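Decluttering scheme promises calm front rooms, but residents are still waiting for the calm

A home-tidying scheme that says it can turn any cluttered living room into "restful family space" has signed up 1,179 households in Clirnville since it opened its books in June, according to its organisers. How many of those households have ended up with a tidier room is harder to establish.

The scheme is called Testa and is run by a small firm from Brerkeleo. Members pay a joining fee, receive a workbook and are visited by an adviser, who goes through one room with them and draws up a plan. The plan usually involves getting rid of things. Ornaments, dolls, soft toys and what the workbook calls "surface gatherings" are high on the list, and so is any chair that isn't used for sitting on.

Poul Hallgrímsson, who founded the firm, told a meeting at the library that members had cleared 3,647 objects between them in the first months. Asked how the figure had been reached, he said members filled in a form. Asked whether anybody checked the forms, he said the firm trusted its members.

Divided between the households, that comes to a little over three objects each. Several people in the hall did the sum on their phones while he was still speaking. One woman near the door said she could lose three objects down the back of the sofa without paying a joining fee.

Mr Hallgrímsson said the figure missed the point, and that members reported feeling lighter. He did not have a number for that.

Gunhild Brynjólfsdóttir joined early on and is still a member, though she describes herself as a poor one. Her adviser spent most of a morning in her front room and left her with 11 pages of recommendations. She was told to pick a single ornament for each surface and put the rest in a box for half a year. If she had not missed them by then, she was to give them away.

"I did put them in a box," she said. "Then I had a box in the middle of the floor, and after a fortnight I was walking round it, so I took them all out again."

The adviser's second visit was shorter. Mrs Brynjólfsdóttir says she was asked whether she was ready for change, and that she offered coffee instead.

Other members are happier. Lyle Nakamura, who lives above the old chemist's, cleared two shelves and a windowsill and says he can now dust in a quarter of the time. He does not think he needed the workbook to do it, but he admits he had been meaning to for years and never had. Having somebody due at ten in the morning was what got him started. A sister with a sharp tongue might have served as well, and would have been cheaper.

What bothers some of the doubters is the idea underneath the scheme, which is that a room with things on show must be a room that has gone wrong. The workbook has a page of "before" rooms and a page of "after" rooms. The "after" rooms have pale walls, a plant and a bowl with nothing in it. It is hard to tell who lives in any of them, or whether a child has ever been let in.

Plenty of front rooms in Clirnville would fail the test at the door. They have figurines along the back of the cabinet, toys on the shelves, dolls and balls lined up on a low table and a folding chair with something left on the seat. The floor is clear and you can walk across it. Under the scheme's marking system such a room would still be rated "in need of help", as the marks are given for surfaces and none are given for the floor.

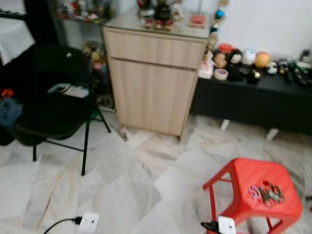 Delali Mensah, who runs the second-hand shop Trarora, has her own reasons for raising an eyebrow. She expected a rush of donations when the scheme began and made room for it at the back of the shop. So far she has had a few carrier bags of paperbacks, a lamp and a fish kettle. If thousands of ornaments have left people's homes, she would like to know where they went.

"They haven't come to me," she said. "I think they're in the loft."

Halldóra Stougaard, who handles membership for the firm, said some households preferred to pass things on to relatives, and that storage was an accepted first step. She confirmed that an object moved to a loft or garage may be entered on the form as cleared. An object brought back down again does not have to be taken off it.

The firm plans to offer a follow-up course for members who have finished their first room. It will cover bedrooms and hallways and will be charged separately. Ms Stougaard said there had been strong interest but could not yet say how many people had booked. Refunds on the first course are available within 2 weeks of joining, which is before most members have had their first visit.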